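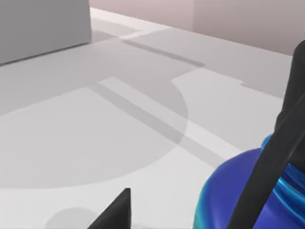

Print this page | E-mail this page

November
By Lutfa Abeysekara

Prondel's open day began at 9:30 with weak coffee and a strong sales talk. The product is Twal, a subscription service that lets you try out kitchen chores for a two-armed robot in simulation before you buy any hardware. I went because our office has been quoted for it twice, and I still couldn't say what we'd be paying for.

The talk leaned hard on one number. Twal comes with 3,306 ready-made kitchen layouts, and a slide said so three times. I asked how many of those differ by more than the position of a bottle. The presenter said he would get back to me. He didn't.

The demo itself was plain: a white counter, a microwave, a blue bottle with a black cap, a gripper on either side. 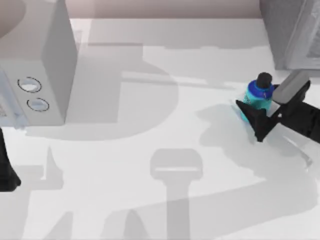 Picking things up is the easy part to sell. What I wanted to know was how grip is worked out, and whether a bottle in Twal weighs anything like a bottle at home. The Nosel add-on is supposed to handle that, for 53 dollars a month per seat on top of the base fee of 113. So the part most buyers will need costs extra – worth knowing before you sign.

The shadows are good, I'll give them that. Surfaces are another matter. Walls and counters look flat and very clean, and my kitchen has never looked like that.
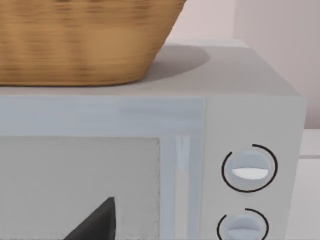
Twal's kitchen demo: basket on top of the microwave, gripper tip at the door.

I asked to see a run on real arms. That is handled by Pludton, a separate firm, and they weren't there. I left at noon with a price list and a 51-page brochure. We're holding off until Pludton can show us the same job on a real counter.

Contact us | Copyright Lutfa Abeysekara | Back to top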